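4.2 Changing over from manual sorting to the Tarine cell

Sorting of small mixed items moves from the bench operator to the cell in two stages. During stage one the operator demonstrates each pick with the hand-held gripper. During stage two the cell picks and the operator clears exceptions.

1. Log in at the Lorkix terminal and select Demonstrate.
2. Place the items and the open tin within reach of both grippers.
3. Close the fingers fully, then open them. The terminal shows Ready.
4. Pick one item, release it over the tin, and wait for the tone.
5. Repeat until the terminal shows 31 accepted picks.
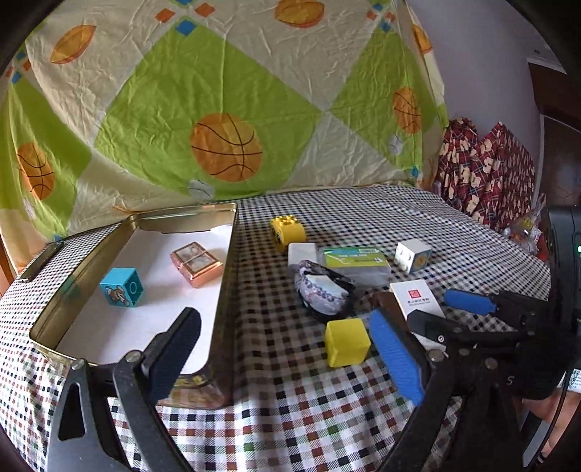 Soft items such as pouches need a slower close than blocks or boxes. Set the close speed to 2 before handling them and return it to 4 afterward.

CAUTION: Keep fingers clear of the gripper linkage while it is closing.

NOTE: Operators assigned to stage two no longer keep a tally sheet. Rejected picks are logged by the cell and reviewed at shift change by the line lead. Pick rate is not recorded against individual operators.

Questions about reassignment go to Rekha Pillai, Operations. For terminal faults, see section 6.

Revised Jun 21, 2020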